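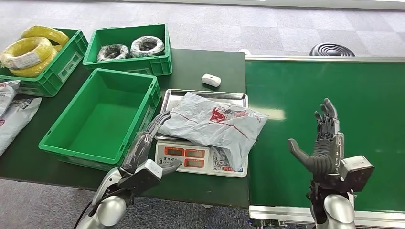
4. Setting up your stock places in Gudia

Before you enter the first item, please decide how your storeroom will be divided. It is possible to change the places later, but all printed labels must then be printed again.

4.1 Create a store

1. Open Settings and choose Stores.
2. Press New store and write a short name. In this guide we use the name Nurnthorpe.
3. Choose the unit for goods sold by weight. You can choose grams or ounces.
4. Press Save.

Note: The unit can't be changed after the first delivery is booked.

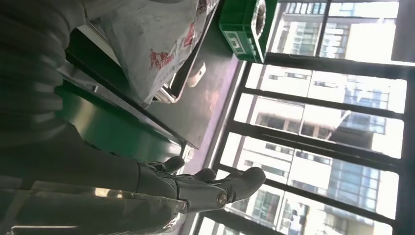 The new store now appears in the list on the left side of the screen with a gray mark beside it. The mark turns green when the store has at least one place.

4.2 Add places

5. Click the store and press Add places.
6. Write a code for each place. A code has up to 10 characters and may contain letters, numbers and the hyphen. Spaces are not accepted.
7. For a crate that is moved often, tick Movable. The program will then ask for its location at every stock count.
8. Press Save and print the labels.

Caution: Do not give the same code to two places, even in different stores. The second one will replace the first without a warning. We will correct this in the next version.
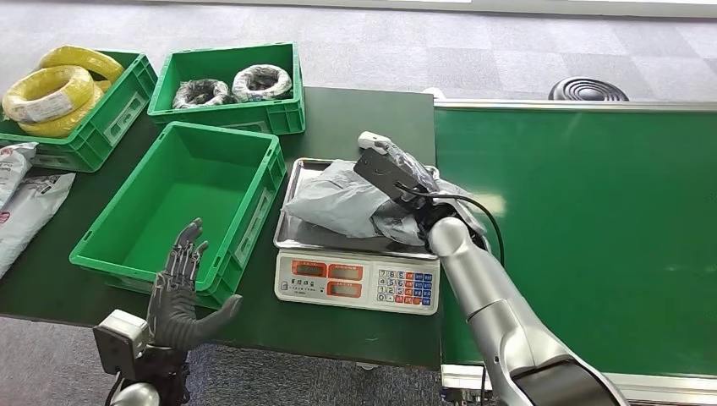

Can I keep two kinds of item in the same place?
You can, if the box Mixed is ticked for that place. Each kind still needs its own item number, and the count is made separately for each.

4.3 Enter the empty weight

9. Weigh the empty container and write the result in the field Tare. For example, if the display shows 561 g, write 561 without the unit.
10. Repeat this for each size of container that you use. 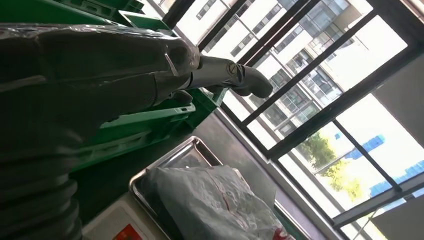 If many containers are of the same size, you can enter the weight for one of them and press Copy to group. A group can hold up to 1000 places.

Note: Fields with a small lock can be changed only by the administrator. If you don't know who this is in your company, look under Help, Contacts.

Section checked by Malou Frandsen, Friday, December 18, 2020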